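# Putting together a big irregular-cut puzzle

2018-08-08

I finished the Zesbridge harbor map puzzle last week. It has 1589 pieces, no two cut on the same grid, and took me nearly 20 hours spread over evenings and one long Sunday. Several people asked how to get started on one of these, so I wrote down the steps I use. They should work for any large puzzle, but the sorting part matters more when the pieces are irregular.

## What you need

- The puzzle
- A table you can leave alone for a few weeks
- Shallow trays or baking sheets for sorting
- 2 sheets of foam board, each bigger than a quarter of the finished puzzle
- A lamp you can move
- Zip bags and a marker

## Step 1: Measure first

Check the finished size on the side of the box and measure your table before you open anything. You want a hand's width of free space on all sides. The harbor map ran longer than I expected, and my first choice of table was short by an inch.

Pick a surface that is flat and has no gaps. If yours has a leaf in the middle, lay foam board over the seam and tape down the corners. A plain, light surface makes dark pieces easy to find. For a pale puzzle, put down dark felt. 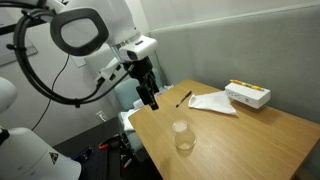

*Robot arm and gripper over a light wooden table.*

## Step 2: Open the bags one at a time

Big puzzles often come in numbered bags. Don't pour them all together. On mine, each bag held one section of the map, and keeping them apart saved days. If your bags have no numbers, open one and compare it with the picture on the lid to see if it covers a single area.

Shake the dust out over the trash. Then turn every piece face up. It's dull work and I do it with the radio on.

## Step 3: Sort by color, then by shape

I start with broad colors: blue water, tan land, gray streets, and anything with lettering. Lettered pieces get their own tray. On a map they are the fastest pieces to place.

Once a color tray gets crowded, split it by shape. Irregular cuts don't have the usual two knobs and two holes, so I go by what stands out:

- Long and thin
- Three-sided
- One flat side
- Everything else

Keep any drinks on a separate stand, or at least at the far end from the trays. I lost the printed face of one piece to iced tea in May and had to recolor it with a pencil.
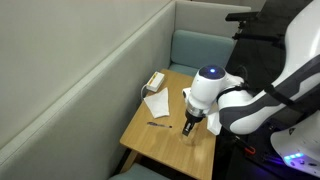
*Clear glass under the gripper, gray partitions behind.*

## Step 4: Don't count on the border

With a regular puzzle you build the frame first. Irregular ones often hide the edges. Some flat-sided pieces in this one belong in the middle, and some edge pieces only touch the outside at a single point. Set aside what you think is the border, but don't force it closed. Mine stayed open at the lower left until the second week.

Start with the lettering. I built the ferry route names, then the legend box, then the streets around the old market. Leave the open water for last.

## Step 5: Build in islands

Put together small groups on foam board, and slide them onto the table when you know where they go. Hold the board level with the table and push from behind with the flat of your hand. With 2 people it's easier: one holds the board and the other guides the pieces.

Sit somewhere you can stay for an hour without leaning. A bench is fine if it lets you slide along as you move from section to section. I use a kitchen chair with a cushion and get up every time I finish a tray. 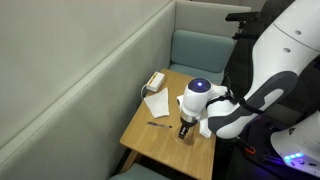

*Booth with teal seat cushions.*

## Step 6: When you get stuck

Move the lamp. Light from low on one side shows the printing grain and any raised edges, and a fit that looked right will sometimes show a gap. Itzel Nava, who gave me the puzzle, also turns her whole board upside down for an evening. I tried it on the hillside section and placed a good run of tan pieces that way.

If a piece is missing, check your sleeves, the box flaps and under the trays before you write to the maker.

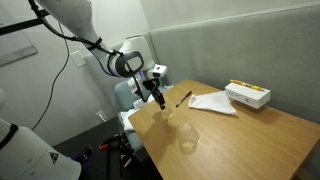
When the last section is in, run a rolling pin lightly over wax paper to flatten everything. If you want to glue it, slide wax paper underneath first and spread the glue from the center out. Let it dry overnight before you lift it.

I didn't glue mine. I broke it down by section, bagged and labeled each one, and put a note in the lid saying which bag has the legend box. It goes back to Itzel on Saturday.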